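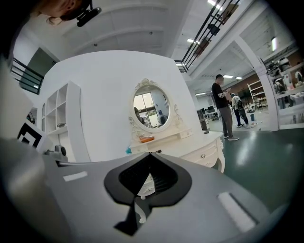 **Figure 1.** White furniture legs, partly visible. Clekham site.

### 4.2 Who moves the chair

The tenancy agreements used by both landlords, Zaltow and Poduval, contain a clause on shared furniture. It says that items in common rooms "shall remain in the position allocated." No tenant we interviewed could tell us what that position was, and neither could the landlords. Zaltow sent us a floor plan of a different building.

We mailed 300 questionnaires to households in Clekham and Prokbridge and got 200 back, a rate we credit to the prepaid envelope more than to any public hunger for furniture research. Respondents were asked when they had last moved a shared item, how far, and whether they had put it back. Most admitted to moving something in the past month. Very few admitted to leaving it there. Taken at face value, the answers describe two towns in which furniture is constantly being returned to its place by people who then find it somewhere else.

The interviews help a little. Tenants used the word "move" for what other people did. Their own activity was "shifting," "nudging" or, in one Prokbridge household, "just making room." Small items were hardly thought of as having a place at all. Sofas were another matter. A sofa turned to face the window in June was still being discussed when Keerthana Sundaram did the follow-up visits, with a bitterness our coding scheme had no category for. We added one.

Joseph's earlier work on shared kitchens argued that tenants settle such disputes through informal rules of seniority: whoever has lived there longest decides. Our material supports this only in part. Long-standing tenants did claim the right to decide, often and at length, but the furniture tended to end up where the newest tenant had put it – usually late at night, and usually near an outlet. Saranya Joseph, who read a draft of this section, holds that the outlets are a confounding factor. We agree, and regret not having recorded them.

Length of lease made less difference than we expected. Tenants on short leases moved things as readily as those on long ones, though they were more polite about it on the form.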